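Home | Products | Newsroom | Support | Contact
Last updated: Tuesday, July 13, 2021

Vustdale issues grip-force notice for Haruna garment-folding cells

DISMONT. Vustdale has issued a safety and service notice covering the Haruna folding cell, following a fault in the grip-force limit. After a controller restart, affected units may load a default closing force of 65 newtons in place of the limit set by the operator. The fault was recorded in June at the Tirnthorpe laundry, where 2 cells tore knit garments at the pinch point. There were no injuries.

The fault occurs on the first grasp after restart, when the fingers close on a fold of cloth and lift it clear of the table. Later grasps use the correct limit once the force sensor has zeroed. About 1,000 cycles were logged at Tirnthorpe before the pattern was traced to firmware release 4.

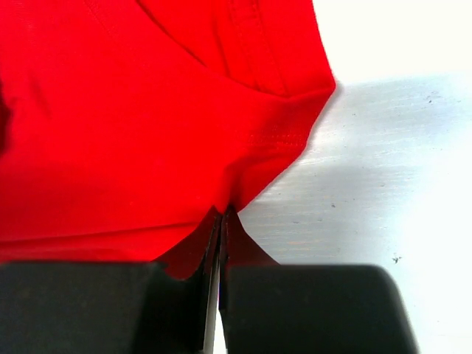
Sosina Asfaw said that operators at Tirnthorpe had reported torn hems a week before the cells were stopped, and that the restart log should have been checked at that point. Vustdale accepts this and has changed its fault reporting procedure.

Until the update is installed, operators should keep hands outside the guard during restart, run one grasp with no garment loaded, and confirm the force reading on the panel. Cells showing a reading above the set limit must be locked out.

Contact: Hamdia Workneh, Vustdale Service, Dismont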